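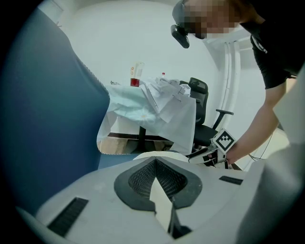 Learning to whistle with my fingers at 36

I have wanted to do this since I was a child at the back of the school bus, watching Dexter Bautista stick two fingers in his mouth and stop every dog in the street. He could do it at eight. I could not do it at eight, or at 18, or at any point since, and I'd quietly filed it under things other people were born with.

Well, I can do it now! Not every time, and not on purpose if anyone is looking at me, but there is a real sound and it is LOUD.

It started in September on the ferry to Flanisden. A woman on the quay whistled for her son, who was right up at the far end by the ticket hut, and he turned round as if she'd tapped him on the shoulder. I went home and looked up how it was done, and spent the evening blowing air at the bathroom mirror like a slow puncture.

How it went, more or less

The first week was all dribble. I'm sorry, but it was. Everything I read told me to tuck my lips over my teeth, and I thought I was doing that, but I was only tucking the bottom one. The top lip has to go in as well. You look about a hundred years old and it feels ridiculous.

Then there's the tongue. The tip folds back on itself and your fingers hold it there, up to the first knuckle and no further. I had mine in much too far, which makes you gag and also makes you give up. Lorna Maglaya (my neighbour, whistles beautifully, learned from her grandfather) watched me for a minute over the fence and told me to pull my fingers out a bit and blow down towards my chin. I'd been blowing straight ahead the whole time.

On day 14 I got a note. A thin, wobbly one, like wind under a door, and then it went away and I couldn't find it again until the next afternoon. I was standing at the sink with a pan soaking and it just came back, and I shouted for everyone to come and hear it, and of course it had gone by the time they got there.

Which fingers?

I tried the lot. Both index fingers is the one in all the diagrams, but my best sound comes from the thumb and first finger of my right hand, in a ring. It leaves the other hand free for a dog lead or a bag of shopping. My sister swears by both little fingers. Rogelio at work uses no fingers at all and I'm not ready to talk about that.

A few small things that helped me: wash your hands first, drink some water, and stop when you feel light-headed, as you will at the start. Five minutes is plenty. I practised in the car with the windows up — parked, engine off — and at the top of Layug hill, where the only ones complaining were sheep.

Next I'd like to manage two notes, a low one sliding up to a high one, the way the woman on the quay did it. So far I can go up but I can't choose where I stop. If you've got a trick for that, please leave it in the comments, and do say which fingers you use!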